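Home > Community > Taxes > Self-Employed > Deductions

Last updated: October

Home office deduction when the room was only used part of the year

Posted by Flasix

I started doing bookkeeping from home last year for a few small clients. The first part of the year I worked at the kitchen table, and then I moved everything into the spare bedroom and have used it only for work since then. The house is 2,175 square feet and the bedroom works out to 233 square feet. I file a Schedule C as a sole proprietor.

My software offers me the simplified method or the actual expense method. With the simplified one it asks for the square footage and then wants to know the months of use, and the number it comes up with is lower than I expected. With the other one it wants utilities, homeowners insurance, mortgage interest, repairs and depreciation, and I have most of those bills but not all of them.

What I would like to know is whether I can count the whole year, given that I was working from home the whole time, just not in that room. Also, if I take depreciation now, does it come back on me when I sell? We will probably move within a few years. And does picking one method lock me into it?

I rent nothing and have no other office. My spouse has a regular W-2 job and does not use the room.

Rowbotham

You can't count the kitchen table months. The space has to be used regularly and exclusively for the business, and a kitchen table fails the exclusive part unless nobody ever eats there. So your deduction starts with the month you moved into the bedroom.

For the simplified method the rate is $5 per square foot, up to 300 square feet. You are under the cap at 233, so a full year would be $1,165. For a partial year you use an average. Take the square footage for each month you qualified, add them up, and divide by 12. A month only counts if you used the room for 15 days or more in that month. That is why your software came up with a lower number, and it is probably right.

For actual expenses, your business percentage is 233 divided by 2,175, or 10.7 percent. You apply that to the indirect costs, meaning the ones that cover the whole house, for the months you qualified. Anything spent only on that room, such as painting it, goes in at the full amount. These go on Form 8829.
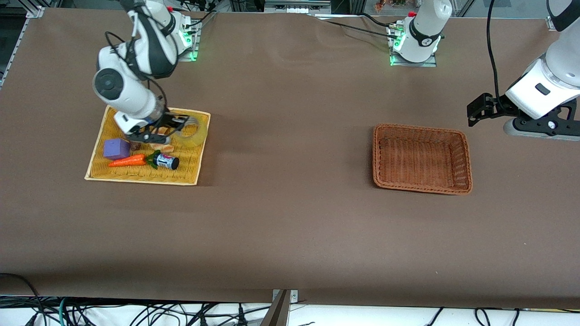 Work table with a woven placemat

On the records, you want something that shows when the room became an office. A floor plan with measurements, a couple of dated photos and the receipt for the desk will do. Keep them with your return. You don't send them in.

If you are missing utility bills, the company website usually lets you download the past year or two. Your insurance agent can send a copy of the declarations page. I would not estimate them when you can get the real ones in ten minutes.

You are not locked in. You choose a method each year when you file, but once you have filed you can't go back and switch methods for that same year.

Teretti

just use the simplified one. I did actual expenses one year and spent an entire weekend on it and the difference was maybe enough for a dinner out. Not worth it

Darren Hebden

Rowbotham covered the first and last parts, so I will stick to the depreciation.

If you use actual expenses, you depreciate the business share of the house (the building only, not the land). When you sell, the depreciation allowed or allowable after May 6, 1997 can't be excluded from the gain, even if the rest of your gain is covered by the home sale exclusion. It is taxed at up to 25 percent. "Allowable" means they count it whether you claimed it or not, so skipping the depreciation line to avoid this does not help you.

With the simplified method, depreciation is treated as zero for that year and there is nothing to pay back for it later. If you expect to sell in a few years, that is a point in its favor.

The other thing to look at is income. Under either method the deduction can't be more than what the business made after its other expenses. With actual expenses the unused part carries forward to the next year you use that method. With the simplified method it is lost. If your bookkeeping cleared less than 2,000 after everything else, check that before you choose.

Run it both ways in the software before you file. Most programs let you flip between the two, and you can compare the total tax on each.

Posted by Flasix

Thanks. I found the insurance page and all but 2 of the electric bills. I hadn't thought about the carryforward. The business made enough to cover it, so I am leaning toward simplified for this year and will look again next year.

Previous | Next | Back to Self-Employed | Ask the Community | Help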